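# Tips for teaching the arms a kitchen task

*Notes from the Dodeck workshop, written by Béla Pálfi*

We teach our two arms by remote control. One person holds the handles, the arms follow, and the computer keeps the movement. These tips are for the tidying tasks, mostly bottles and cups.

- Wipe the table before you begin. A sticky spot changes how a bottle rolls.
- Do each task 3 times without recording. Your hands must become calm first.
- Move slower than you would like. If you hurry, the arms learn the hurry also.
- Close the fingers only when both are beside the object. For a bottle which lies down, I prefer to hold it near the cap, where it is more stiff.
- Do not repair a bad try in the middle. Stop, delete it, start again.
- Change the position of the objects a little each time. Sándor Bíró recorded 19 tries with the bottle in the same place, and the arms could do it only in that place.

With two arms, decide before the start which one goes first. The other waits higher, with the fingers open.

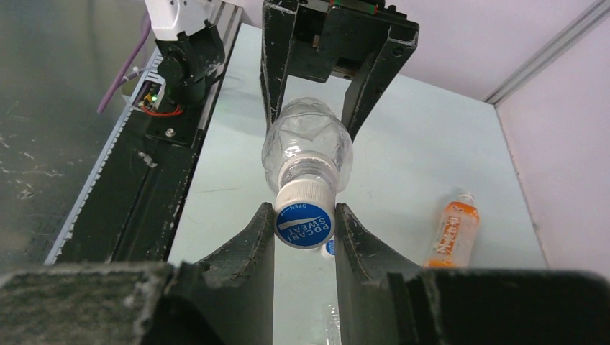 Clear plastic is more difficult than colored plastic, so I record more tries for it, around 500 for one task. Keep the lamp in the same position during the whole morning, and close the curtain if the sun comes in.

After work, lower both arms slowly before you switch off the power. Write in the notebook which tries you deleted and why.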